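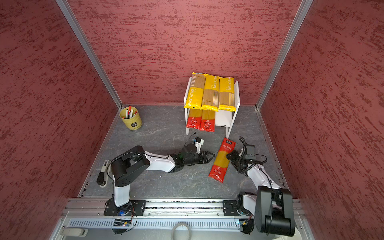

How much dry spaghetti can one small two-tier shelf take before it gets annoying to use? More than I'd have guessed, as long as the packets on top lie flat and the ones underneath stand up.

January, 4.15 pm. Pantry shelf trials, layout 23 in the Pridel notebook.

I really like this one! Three PASTATIME packets side by side across the top, two of the red-and-yellow ones standing on the lower tier, and there's still space down there on the right. The clear windows are a joy - you can see the spaghetti straight away and don't have to squint at labels.

Niggles: the left-hand PASTATIME is at an angle and its end pokes out over the front edge of the shelf. Fine by itself, but I'd catch it with a sleeve. One of the pair below leans a bit too. Another red-and-yellow packet is still lying on the floor in front, and I want to try it upright in the gap.

The pen pot is at the back left, beside the shelf. Good spot, keep it there for the Magnusson layout as well (red-capped markers for labels, please).

Next: same shelf, all the packets standing - I doubt the top tier will like it, but I'm dying to find out. Then swap tiers, yellow below and red above. Budget for the shelf trials stands at 557, so a second white shelf is on the cards.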